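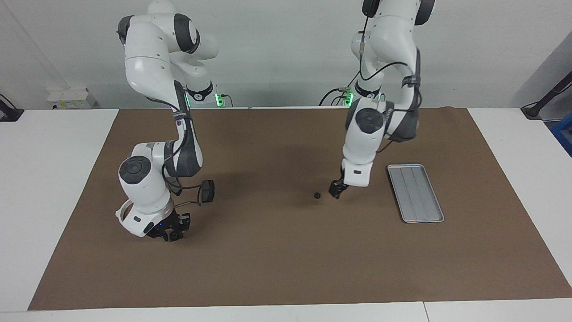 The year I took up letters

Thursday, November 26, 2020
By Maham Minhas

In January I bought a box of writing paper with the idea that I would become a person who writes letters. I have bought things on this basis before. There is a ukulele on top of the wardrobe, and a pasta machine from Plisano that has made pasta once, if you are generous about what pasta is.

The paper was nice, though. Cream, a bit rough, 126 sheets to a box, which struck me as an odd number until I found out that it is what you get when someone in a small firm called Ovon cuts up big sheets by hand and puts in whatever comes out. I put the box on the shelf by the kettle and looked at it fondly until the end of March, by which time I had run out of reasons not to have an evening free.

The first letter went to Maya Nseir, who I have known since school and who I also speak to on the phone every Sunday. This was a mistake. Everything I had to say I had told her already, or was about to, and so I wrote two pages on the weather and a paragraph on a programme we had both watched. She rang when it arrived. "It's lovely," she said, "but you know I've heard all this." I did know. I had also spelled her road wrong, and it had taken a holiday round a neighbouring estate before reaching her.

So, a rule: write to people you don't talk to. That sounds obvious written down. It leaves you with an awkward list, mind you, as the people you don't talk to fall into those you lost hold of by accident and those where some effort was involved.

I started with the accidents. Declan Ó Dálaigh shared an office with me at Garg for three years and I had not been in touch since his leaving do, where I made a short speech that I still think about when I can't sleep. I wrote to him care of his mother. It was a letter about nothing much: the hedge, my knees, the man across the way who washes his car in the rain. I expected silence and got six sides back in green ink, most of it about bees. He keeps bees now. He has firm views on them and I have since been given all of these views in instalments.

What I hadn't expected was how slow my hand would be. I type all day at a fair lick and can be rude to someone by email before I've noticed I'm cross. With a pen I get as far as "I was rather surprised to" and my wrist hurts and I'm no longer surprised. I had also forgotten how to do a capital G. Mine looked like a 6 that had been given bad news, which was unfortunate given where Declan and I used to work.

Pens are a trap, by the way. If you tell anyone you have started writing letters they will want to tell you about pens. My cousin's husband sent me a link to a fountain pen called the Arnia that cost more than my bicycle, and for a week in June I honestly (sorry) had it open in a tab. I write with biros from a mug. Some of them have the name of a dentist on the side. The letters get there all the same.

Stamps are a different matter. I'd not bought stamps in bulk since I was married, and I stood at the post office counter in my mask like somebody trying to pay for a horse. The woman asked if I wanted large or normal and I said normal in a voice I didn't recognise. I have now sent 23 letters, if you count the one to the council about the bins, and I do count it, as it was the best of the lot. It had a middle. It had a turn at the end. They replied with a leaflet.

Of the rest, most people wrote back, some by text. I have had to be grown up about the texts. You sit up for an evening thinking of the right way to say you were sorry to hear about the dog, and back comes "Got ur letter!! x" and a picture of a different dog. Maya says this is a perfectly good answer and that I am in danger of becoming a snob. She said it on the phone, obviously.

The one I put off was Fiachra Ó Ceallaigh. He was on the other list. We fell out over a deposit on a holiday cottage so long ago that I can't now say which of us was owed the money, only that I was right. I had about three goes at it over the summer. The first was fair and balanced and read like something from a solicitor. The second was funny, or wanted to be. The one I sent in September said that I had found his soup recipe in the back of a book, that I still made it, and that I hoped he was keeping well.

I've heard nothing so far. I have checked the address with Kevin Nic Aodha, who sees him now and then, and it's the right one. Kevin offered to have a word and I said please don't, and then spent the bus ride home wishing I'd said yes. The soup is leek and barley, if you're wondering, and wants twice the pepper he says.

There's a fair bit of paper left and I've ordered envelopes to match, the first lot having run out early thanks to my habit of sealing them and then remembering a second page. Christmas cards next week. I'm told you can just sign those.

Sign up to get new posts by email. You can unsubscribe whenever you like.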